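How I set up access reviews for a small office

I do ours every November, and it takes one morning if you prep! Start by exporting the user list from whatever you use (we're on Filix) and sort it by last login.

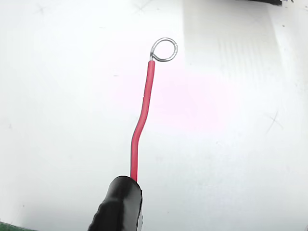
Flag anyone who hasn't signed in for 90 days. Then send each manager only their own people. I used to send Merja the whole sheet and she never opened it, poor thing.

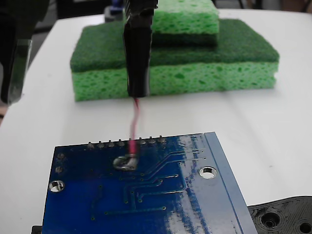

Give them 12 days to answer, then disable whatever's left. Don't delete yet – your auditor will want the old accounts listed. Save the signed sheet as a PDF.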